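Can a robot clear the bench yet?

July 2025

I've been asking the same question at every demo day, open lab and trade hall I can get into: could this thing tidy up a bench at the end of the day? I don't mean a clean white table with one red cube on it. I mean the sort of surface most of us leave behind, with bits and pieces everywhere and two of them under something else. 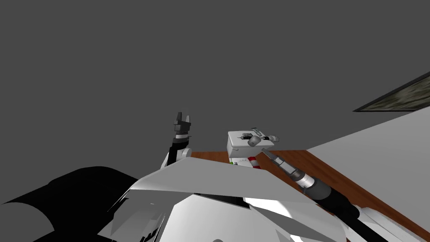
My answer has shifted over the past couple of years, and I'm more excited about it than I expected to be. For a long time it was a flat no. Now it's "some of it, slowly, and please let me stay and watch". That might sound like faint praise, but if you've spent any time around these machines you'll know how big a jump it is!

Take picking up. In May I spent a whole day at Drelau, a small workshop that builds shelving and has been trying out a two-armed robot on its packing benches. The job was to take loose items off a work surface and put them in the right trays. Over the day it had 179 goes at it. I won't give you a score, as the people there asked me not to, and anyway the score wasn't the interesting part. What had me leaning over the rail was the way it recovered. It would close on a screwdriver, miss, open up, shift over a bit and have another go from a different side. A few years back a miss like that would have meant someone walking over to press a reset button.

Chores are hard for reasons that have very little to do with strength. Small things sit close together. One thing hides half of another, and you have to guess at the rest of its shape. A round object rolls if you brush it, so the order you pick things up in matters. My own hands sort all this out while I'm listening to the radio and thinking about dinner. A gripper with two fingers has to work for every bit of it.

A lot of the practice now happens in simulation, and I've heard people sniff at that. "Of course it works on a computer." Well, it often doesn't! The simulated robots I've seen fumble and knock things flying too, and I find that encouraging, because a practice world where everything goes right wouldn't teach much. Tronlow, whose software Drelau uses, lets you muddle up the same tabletop again and again (new positions, new lighting, a tool turned the other way) and nothing real gets broken. You can't do that with your nan's good teacups.

There's still a gap between the practice world and the kitchen. Friction is the big one. Rubber, cardboard and greasy metal all slide in their own way, and a grip that's perfect on one is hopeless on the next. Cloth is worse again. I've watched the Gever team's machine spend up to 5 minutes on a single tea towel, and the fold it ended up with was one my kids would have been sent back to redo. I loved every second of it, mind you. It found a corner!

Shop floors will get there before homes do. Drelau can decide where its trays go, and it can paint a line on the floor and ask people to stay behind it. My house has stairs, a dog and a drawer that only opens if you lift it. I'd put a robot on a sorting bench tomorrow, with a person nearby, and I'd expect it to earn its spot on the dull jobs. I wouldn't let one loose on my laundry.

What I'd like to see next is less polish in the demos. Hunt, a project I've followed since its first public day, has started letting visitors scatter the objects themselves before the robot begins. It makes for a messier show. Some visitors are downright mean about it, too, wedging things into corners and stacking them badly. Good on them. That's how my garage looks, and I'd sooner watch a machine struggle with a real pile than glide through a rehearsed one.

So no, it can't do the chores yet, if by chores you mean all of them and without help. It can do pieces of them, and the pieces are getting bigger. I'll be back at Drelau when they swap the trays for drawers, and I'm bringing my own box of odds and ends.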